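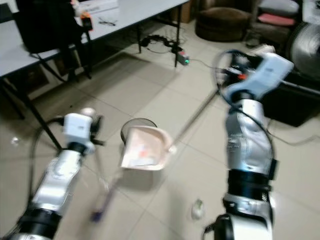 Search this site Search
14 shares 3 comments

Okay, house rules for floor cleanup with two arms. I'm going fast - slides are on the Rinley page.

Rule one: sort out the litter before you start. Paper gets swept, glass gets picked up by hand. Please write that down!
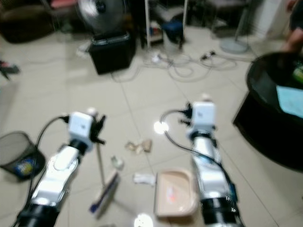 Sweeping

One arm on the broom, one on the dustpan. We cap runs at 60 seconds (pause here, someone always asks why). 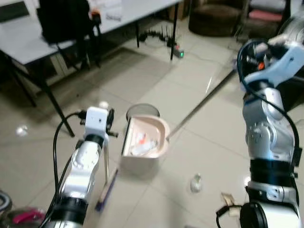
Broom left, pan right, a few scraps still on the tiles.

Keep cables off the sweep path. I'm fussy about this one. 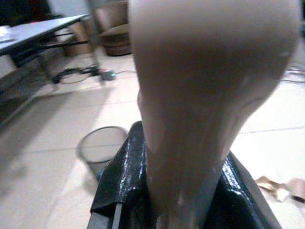 Wrist view, with the wastebasket behind.

Check every camera before each run. Questions, then coffee at 30 past.

We use cookies. Accept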